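Home | Stories | How Stuff Works | Make It | Ask Us | Grown-Ups

Why Is Folding So Hard? (And How to Get Good at It)

Last May my mom put a pile of clean clothes on my bed and said, "You're old enough to do these now." I was nine. I had never folded a thing in my life, unless you count paper airplanes. So I rolled everything into one enormous ball, stuffed the ball in a drawer, and leaned on the drawer until it shut. Done!

It lasted until the next morning, when I needed a shirt for school and pulled out something that looked like a used napkin.

I'm a lot older now and I write about ordinary stuff for a living, and I still think folding is one of the strangest jobs in the house. A spoon stays a spoon when you pick it up. A book stays a book. But pick up a T-shirt and it turns into a completely different shape, and when you put it down it turns into another one. Why does it do that?

What cloth is made of

Get a T-shirt and look at it really, really close. If you have a magnifying glass, even better. You'll see tiny rows of loops, all hooked through each other like a chain of people holding hands. That's called knitting. Yes, the same as a knitted sweater, only the yarn is so thin that you don't notice.

Now look at a bedsheet or a button-up shirt. Those are usually woven. The threads go over and under each other in two directions, a bit like the strips in a basket. I once read the label on a set of sheets that said 600, and I thought it was the price (I nearly fell over). It was the thread count, a number for how many threads are packed into one square inch of the cloth.

And a towel? A bath towel is woven too, but it has hundreds of extra little loops standing up on it. The loops soak up water. They also make the towel thick, so a towel fold is fat and bouncy and a sheet fold is thin and flat.

All of these can bend wherever they like. A piece of cardboard will bend, but it puts up a fight, and it mostly wants to go back to being flat. Cloth hardly fights at all. Wherever you aren't holding it, it just flops down, and that floppiness is great for wearing and terrible for folding.

Where wrinkles come from

If you squash cloth up and leave it, the bends start to stay. Cotton is especially bad for this. Cotton is made of long stringy molecules that hang on to each other, and when cotton gets damp or warm they let go a little and can slide around. Then as it dries and cools they grab hold again in whatever position they happen to be in. If it's lying flat, hooray. If it's in a ball at the bottom of the basket, you get a ball-shaped shirt.

My neighbor Gladys Nzioka used to sew costumes for a theater, and she told me she could tell from across the stage which costumes had been hung up and which had spent the night on a chair. She is very strict about chairs.

Corners, corners, corners

Okay, so how do you boss a floppy thing around? You hold it by two places that are far apart and pull, gently. When you pull, everything in between gets straighter. Let one side go and it droops right back.

Try it with a small towel. Put it on a bed in a heap and pick it up by any old spot. You get a sort of droopy ghost. Put it down and hunt for a corner. Hold that corner with one hand and slide your other hand along the edge until you bump into the next corner. Now you've got both ends of one side, and it looks like a towel again!
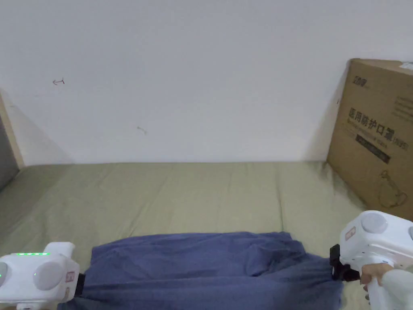 Beds are good for this, by the way. I used to fold standing up in the hallway and the bottom of everything dragged on the floor. On a bed you can lay the cloth down, smooth it with your hands, and walk around to the other side if you need to. A table is good as well, if it's clean. I say this as someone who once folded a white pillowcase on top of some jam.

How to fold a towel

1. Find two corners and lay the towel out flat.
2. Smooth it from the middle toward the edges, as if you were pushing sand.
3. Bring the two top corners down to meet the two bottom corners.
4. Smooth it again. (Everybody skips this one. Don't skip it.)
5. Fold it in half the other way.
6. If it's still too big for your shelf, fold it once more.

Count the layers after each fold. One fold gives you two layers, two folds give you four, three folds give you eight. Could you keep going? Try it and see where the towel gives up. It gets fat very quickly, and pretty soon you're wrestling a cushion.

How to fold a T-shirt

T-shirts are harder because they have arms. Lay the shirt face down, with the neck pointing away from you. Fold one side in toward the middle, and turn the sleeve back so it doesn't stick out. Do the same on the other side. Now you have a long skinny rectangle. Bring the bottom up to the neck, and then fold it once more if you want it smaller.

Your first one will look odd. Mine looked like a pancake with ears. Do 10 of them and I promise the last one will be better than the first.

What about the shirt being inside out? Fix it before you start! Put your arm in through the bottom, grab a sleeve, pull it back through, and then do the other one.

Big things need two people

A bedsheet is too wide for most kids, and it's too wide for a lot of grown-ups. When I visit my friends the Pauls, Tharushi and Moushumi do the sheets together. Each of them takes two corners and they back away from each other until the sheet is stretched out between them, and then they walk in and pass the corners over. It looks like a very slow dance. Tharindu, their little brother, likes to run underneath, and I can't blame him, because the inside of a sheet tunnel is one of the best places there is.

Fitted sheets (the ones with elastic around the edge) are another matter. The elastic pulls the corners in, so there aren't any sharp ones to hold. The trick is to tuck one puffy corner inside another, like putting a hat inside a hat, until all four are stacked up. I get it right maybe half the time.

Do you have to fold everything?

No! Socks can be paired and dropped in a drawer. Underwear doesn't mind at all. Thick sweaters do better folded than hung, since a hanger can stretch the shoulders into funny little points. Some people roll their T-shirts and stand them up in a row so they can see each one. I tried that for a month and liked it very much, until I took one out of the middle and the rest lay down.

Something to try at home

Take two cotton T-shirts that have just come out of the dryer. Fold one right away and scrunch the other into a ball. Leave them both overnight, then open them up in the morning. Which one has more wrinkles? Are they in straight lines or all over the place? Draw what you see.

If you still have some energy, do it again with something stretchy, like leggings or a swimsuit. Those are usually made with different threads from cotton, and I bet you'll notice a difference.

Words to know

Woven: made from threads that cross over and under each other.
Knitted: made from loops of thread hooked together.
Crease: a line left in cloth where it was bent.
Hem: the edge of a piece of cloth, turned over and sewn down so it won't unravel.

Go find a towel and check its hem. On most towels it's the flattest, smoothest part, and it's a good place to start when you're feeling around for a corner.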